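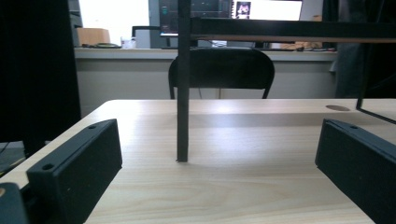

Dá para limpar um tampo de madeira clara com o multiúso da cozinha?
Depende do acabamento, e o rótulo do frasco raramente ajuda. Enquanto não souber qual é o seu, use um pano húmido bem torcido e sabão neutro.

4. Limpeza e cuidado do tampo

4.1 Antes de começar
Retire tudo o que puder levantar. O que estiver aparafusado fica onde está e limpa-se à volta.

4.2 Limpeza corrente
1. Passe um pano seco para tirar o pó.
2. Dilua 8 ml de sabão neutro num litro de água morna. Há quem recomende o triplo; só vimos a madeira ficar pegajosa.
3. Torça o pano até deixar de pingar e siga o sentido do veio.
4. Nas bases de postes e suportes, use uma ponta do pano enrolada no dedo.
5. Seque logo, também no sentido do veio.

Nota: se houver passa-cabos no tampo, limpe o rebordo com um cotonete quase seco. Água a escorrer por ali vai parar às fichas.

4.3 Manchas
1. Experimente primeiro o sabão neutro, duas vezes.
2. Se a marca persistir, teste o removedor Clikent na face inferior e espere até ao dia seguinte.
3. Não esfregue em círculos.

Cuidado: o «efeito renovador» anunciado em tantos produtos costuma ser silicone. Brilha uns dias e depois dificulta qualquer retoque.

4.4 Óleo de manutenção
Só para tampos oleados. Uma lata de Britano de 216 ml chega para cerca de 62 aplicações, diz a embalagem. Sreekumar Shenoy, que reviu esta secção, gastou a dele em muito menos. Aplique pouco, retire o excesso e deixe a mesa livre durante 8 horas.

Para riscos fundos, ver a secção 5.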